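Slide 1. Title

Good morning. I'm going to talk about the sorting bin we built for the play sessions at Esudby, what it is made of, and what goes in it. I have 16 slides and should finish before the coffee break. Please hold questions on cost until slide 11.

Slide 2. Why a bin

We started with trays. Small things rolled off them and ended up under the radiator. The Akolgo room has an uneven floor, so anything round kept going until it hit a wall. We wanted high sides and an open top, and we wanted to be able to take it apart.

Slide 3. The bin in use
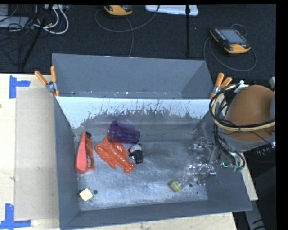
Notes by the Bukar toy library, for the Pornano open day
18 September 2021

Gray sheet metal, four sloped sides, on a wooden table. Point out the orange-handled clamps at the upper corners. They hold the panels together there. People ask about bolts. We tried bolts in March and went back to clamps.

The back panel stands higher than the rest. Mention the dark streaks on the far wall. We get asked whether to repaint, and my answer is to leave it until the panels are replaced.

Slide 4. What goes in

Keep this short. A mix of shapes works best. The toy lobster is flat with a lot of legs and claws, the purple cup is hollow, the pale yellow cube is small and square. The little black-and-white figure is the one the under-fives ask for. Pass the spare cup along the front row.

Slide 5. How we sort

Everything goes in together, then gets sorted by shape first and color second. Color first was quicker but the children lost interest. A full session is 55 minutes with setup. Book the table for 60.

Slide 6. Cleaning

Wipe the floor of the bin and the slopes. Check the corners for crumbs. Clamps come off last.

(Skip slide 7 if running late.)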